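Mahlet Fikre
A long thread about writing my dating profile again at 48, for the people who asked (and my sister, who didn't, but who's getting it anyway) 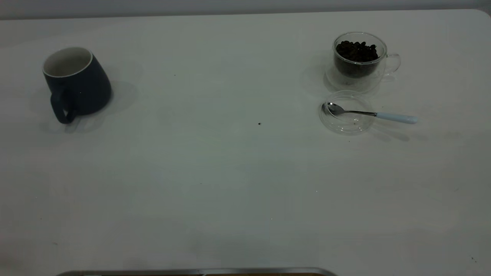

Navy mug, cream on the inside.

So back in January I signed up for Prola, the small dating site that a few people around Drondenville have been talking about. I'd been off the apps for a good long while, and I promised a couple of you I'd report back once I had something to report. Get comfortable, I'm not known for being brief.

First the basics. Prola gives you 1,000 characters for the part about yourself, spaces included. I thought that would be plenty. My first draft was so far over that the box went red and just sat there being red at me while I kept typing.

That first draft was a résumé, by the way. Where I went to school, what I do for work, how long I've done it, the fact that I own a snow blower. I read it back and thought, well, I'd hire her.

The second draft was worse because I tried to be breezy. I wrote "I don't take myself too seriously," and then spent an entire evening moving a comma around in it.

I ended up calling Nelli Pelkonen, who some of you know from the old book group. She met her husband through a newspaper ad, back when you paid by the word! She told me to read the thing out loud to her over the phone, so I did, and there was this long quiet and then she said "Who is that?"

Fair enough.

Her advice was to write down what I did last weekend and start from there. No adjectives about myself at all, just things I'd done. I'd made a pot of lentils, fallen asleep during a documentary on canals, and driven out to Väisänen for the good rye bread, and then eaten a third of it in the car.

The bread in the car went straight into the profile and it has gotten more replies than everything else put together. People have feelings about bread in cars. One man wrote me a whole paragraph about a baguette.

Okay, photos. I know this is the part everybody dreads, me very much included. I had plenty of pictures of my nieces and my garden and hardly any of me by myself where I wasn't holding up a hand to say don't.

My niece Elsa took some new ones on the porch after lunch. She kept telling me to look at something I liked, so I looked at her, and that's the one I used. I look a bit tired in it and I also look like me, and I've decided I'm fine with both.

Please do put up a recent one, friends. I had coffee with a perfectly pleasant gentleman whose picture must have been from his brother's wedding a very long time ago, and I walked right past him twice. He was embarrassed, I was embarrassed, and we spent the first part of the date on that when we could've been having a nice time.

Now the questions section. Prola asks you a bunch of them and you pick which answers to show. Some are sweet (what did your kitchen smell like growing up) and some are a little odd (would you rather be early or be right). I answered "early" and I've since had two men try to argue me out of it.

I was nervous about the one on faith. I grew up in church, I still go, and I sing in the choir when my knees are up for the standing. I didn't want to lead with it and I didn't want to hide it either. I wrote "I go most weeks and I'd be glad of company, and I'd also be fine going alone." That sentence took me longer than the rest of the page.

I'm pleased I put it in. The ones who minded didn't write, and the ones who wrote already knew, so we never had to have that strange talk on a third date where someone finally brings it up over dessert.

Same with kids. I don't have any and I'm past wanting to start, but I like other people's very much, teenagers too. I said it just like that. Plain and friendly, and then I moved on to the bread.

Somebody asked in my messages about cost. It was almost 60 dollars for the plan I picked, and I hemmed and hawed over it, because I can remember when these things were free and a little bit terrible. You can look around without paying but you can't write back to anyone, so you'd be a person standing in a doorway, waving.

And yes, it's small. When I joined, it said 635 members in our area, and I'm sure a fair number of those haven't opened the thing since they signed up. You'll run through the people near you pretty fast. You might also see your dentist. I did. We have agreed, without ever saying a word about it, that we did not see each other.

I tried Pakitz too, just so I could compare for you all. Much bigger, much quicker, lots of little noises coming out of my phone. Lovely if you like a busy party. I kept losing track of who I'd told what, and I asked a poor man how his mother's hip was when it was somebody else's mother.

So I went back to the slow one. I'm a one-conversation-at-a-time person in real life and I don't know why I thought I'd be different on a screen.

About first messages, because I got a lot of "hey" and a lot of "hi beautiful" and I'm sure they were kindly meant. I started out answering every single one, because I was raised to. By the third week I'd let myself off. If someone has read my page and mentions one thing from it, I write back. If it's only "hey," I wish them well in my heart and go do the dishes.

When I write first (and I do, don't wait around, ladies!) I ask about something small. I asked one man what he was planting behind the tomatoes and he sent me a diagram. With a key!

That was Eero. Eero Sjöberg, and he's told me it's okay to use his name, he thinks it's funny that I have what he calls a public.

We wrote for a couple of weeks before we talked. I'd recommend a phone call before you meet, by the way, just a short one. You learn so much from how a person says goodbye. He said "all right then" four separate times and neither one of us hung up.

Our first date was a walk around the pond and then soup. I had told my friend Venla Ahonen where I'd be and when I'd be home, and I'd do the same again with anybody, however nice he sounded. I texted her from the restroom to say he was just like his picture. She sent back a thumbs up and then asked what kind of soup.

It was leek.

I drove myself there and drove myself home, too. I've heard some of you say you feel rude turning down a ride. You aren't being rude. Anyone worth a second bowl of soup will understand completely, and Eero only asked whether my road had been plowed.

I'm not going to tell you it was fireworks. It was comfortable, and I laughed a lot, and on the way home I noticed I'd forgotten to be nervous somewhere around the second lap of the pond. I used to think comfortable was the thing you said about shoes.

We've been out a number of times now. He's met my sister, who interviewed him as though he'd applied for something, and he brought her a jar of pickled beets. I'll leave it there, because some of it's his to tell and he's much more private than I am (most people are).

For the ones who've been at this a while without much luck, I did want to say it was slow for me too. I had weeks with nothing in the inbox, and one week where I took my page down entirely and told everyone I was done. Then I put it back up because I'd paid through the end of the plan and I'm cheap. I changed nothing except I fixed a typo in "lentils."

A few small things I forgot, in no order. Turn the phone alerts off at night. Don't write messages when you're hungry. Have someone else read your profile, preferably someone who'll ask you who that is. If a person wants money or wants to move to some other app before you've so much as said good morning, report them and go on with your day.

And if you're stuck on your own page, I'm happy to look it over. Send me what you did last weekend, the real version, with the naps in it. I've done this for three of you already and I've enjoyed it more than I can say.

Adding on because several people have now asked: the bread is the dark round one, they sell out before lunch, and no, I haven't stopped eating it in the car.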